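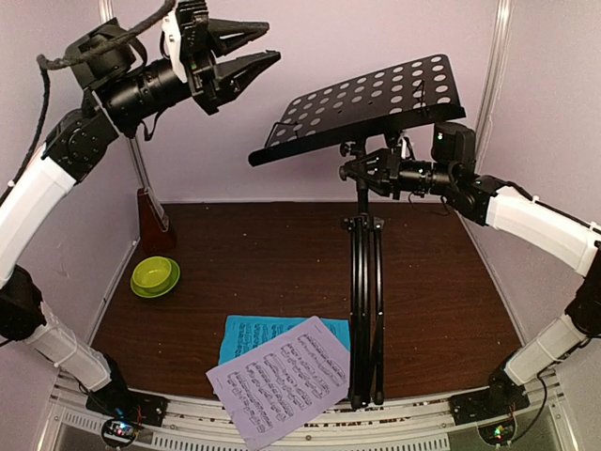 Ticket 4 000 – Pupitre noir, la colonne redescend sous le poids des partitions
Statut : résolu
Catégorie : mobilier de musique / pupitres
Lieu : école de musique Besbridge, salle de répétition
Matériel : pupitre Plinden, noir, colonne coulissante

Message initial
Bonjour,
Le pupitre ne tient plus sa hauteur. Je le règle pour jouer debout, je serre la molette de la colonne, je pose les partitions et le plateau descend lentement. Au bout d'un morceau, il est trop bas pour lire. À vide il ne bouge pas. Avec une seule partition agrafée, il tient à peu près. Avec le gros recueil relié (environ 2 000 g sur la balance de la cuisine), il descend à chaque fois.
L'inclinaison du plateau n'est pas en cause, elle reste où on la met.
J'ai déjà serré la molette à la main aussi fort que possible. Je n'ai pas voulu prendre une pince de peur de casser le plastique.

Réponse du support
Bonjour,
Merci pour ces précisions. Avant d'envoyer une pièce, pouvez-vous faire les essais suivants ?
1. Desserrez complètement la molette et sortez la partie haute de la colonne, sans l'incliner.
2. Essuyez le tube intérieur avec un chiffon sec, sur toute sa longueur.
3. Regardez s'il reste une trace grasse ou brillante à l'endroit où la vis appuie.
4. Remontez, réglez à 68 cm entre le sol et le rebord du plateau, serrez, puis posez le recueil.
Notez la hauteur après dix minutes.
Merci aussi d'indiquer si un produit lubrifiant a été utilisé sur le tube.

Réponse du client
Le tube était gras. Quelqu'un a passé du Prunex dessus en novembre pour que ça coulisse mieux, je l'ai appris en posant la question à l'école. J'ai essuyé au chiffon sec comme demandé.
Résultat : 68 cm au départ, 61 cm après dix minutes. C'est mieux qu'avant mais ça descend encore.
J'ai refait l'essai avec le pupitre sur une table, pour voir la molette de près. Quand je serre, elle tourne un peu dans le vide à la fin, sans durcir.

Réponse du support
Deux causes possibles, qui peuvent s'ajouter :
– il reste du lubrifiant dans le tube extérieur, que le chiffon n'atteint pas ;
– le patin en bout de vis est usé ou tombé.
Pour le tube, passez un chiffon avec un peu d'alcool ménager autour d'un manche en bois et laissez sécher. Pour le patin, dévissez entièrement la molette : on doit voir une pastille claire au bout. Si elle manque, la vis appuie mal et le serrage ne tient pas.

Réponse du client
Pas de pastille. Je l'ai cherchée dans le tube et par terre, rien. Intérieur nettoyé à l'alcool, le chiffon est sorti bien gris.

Réponse du support
Nous envoyons une molette complète avec son patin, depuis le dépôt Pacheco. Ne remettez pas de lubrifiant sur la colonne. En attendant, laissez la partie haute rentrée à fond – elle est alors en butée.

Réponse du client
Molette reçue et montée. Même essai avec le recueil : 68 cm au départ, 68 cm après dix minutes, puis pareil en fin de répétition. Vous pouvez fermer.

Clôture
Pièce remplacée : molette de colonne avec patin, quantité 2 (une posée, une en réserve).
Cause retenue : patin absent, tube lubrifié.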